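4.2 Keeping the cell in working order

We have read a good many papers that give the model two pages and the table it ran on two lines, and since several people have written to ask how we set up the Jivstead cell and kept it going, we would like to be a little more generous here. The cell is one bench with two arms, one on each side, and a camera at the wrist in addition to the one that looks over the table. Ivan Skoryk put it together in June and it has stayed in the same corner ever since, apart from one afternoon when we moved the whole bench a hand's width to get at a socket and then spent the rest of the day being sorry for it.

All 1,633 episodes in this paper were recorded on that bench, and 374 of them belong to the millet task, in which one arm steadies a plush bear and the other works with a spoon and a bowl of grain. It is a lovely task to watch and a hard one on the equipment. Millet rolls. It finds its way under the bowl and into any gap between a finger and its bracket, and a single grain caught in the wrong spot will keep the fingers from closing all the way, so that the gripper reports a closed width that is slightly too large and the policy, quite reasonably, believes it has hold of something. Our first sign of this was a run of episodes in which the arm carried nothing at all to the bowl with what looked like great confidence.

The daily routine we settled on takes a few minutes and is done with the arms powered down. We brush out both grippers with a soft paintbrush, working from the bracket toward the fingertips, and then go over the small bolts on the upper bracket with a hex key (they do work loose, more on the spoon side than on the bear side). The wrist lens gets a dry cloth, never a damp one, as grain dust and water make a paste that dries into a haze. After that we power up, run the fingers through a full open and close with nothing between them, and compare the closed reading with the value written on the card taped to the controller. If the two differ, we brush again before touching any setting. Only if a second cleaning changes nothing do we zero the gripper, and we write it in the log when we do.

The wrist view needs a word of its own. When the gripper is close to the bear, the striped sweater can take up nearly the whole picture, and the stripes and the badge on the chest are then most of what the policy has to go on. Focus matters a good deal at that distance, and we check it with a printed card before each session, though a certain softness at the very closest range is something we have learned to live with.

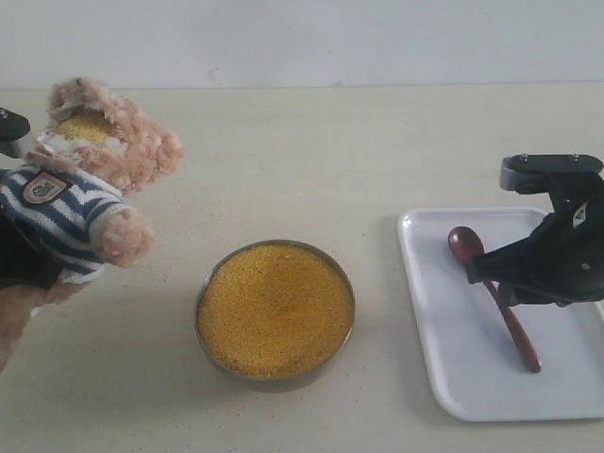
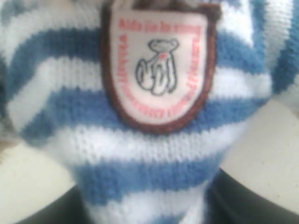

Figure 4. The bear in its striped sweater during the millet task, in a view over the table (first) and in a close view from a wrist camera (second).

Devendra Sengar, on reading a draft of this section, objected that cleaning every day hides the very fault one ought to measure, and that we should have let the grippers foul and recorded how the closed reading drifted. It is a fair point and we have thought about it more than once. We did let one gripper go without brushing for 243 open-and-close cycles, on a Friday when no data were being taken, and the reading crept upward in small jumps, with long flat stretches in between. We would not want to make much of a single trial, but the jumps fit the idea of separate grains getting lodged, and they are why we trust the brush before we trust the zero.

Two repairs are worth passing on. The finger pads on the spoon side were replaced after 760 episodes across all tasks, by which time the rubber had polished smooth where it meets the handle and the spoon had begun to turn in the grip. We changed both pads together, and we would advise the same, because a new pad facing a worn one pushes the spoon off center. The other repair was to the wrist camera cable, which had been clipped too tightly at the last joint and failed inside its jacket, giving us a picture that dropped out only at certain angles. We now leave a loose loop there, wide enough for two fingers, and look at it whenever we brush the grippers. The clip itself was fine and is still in use.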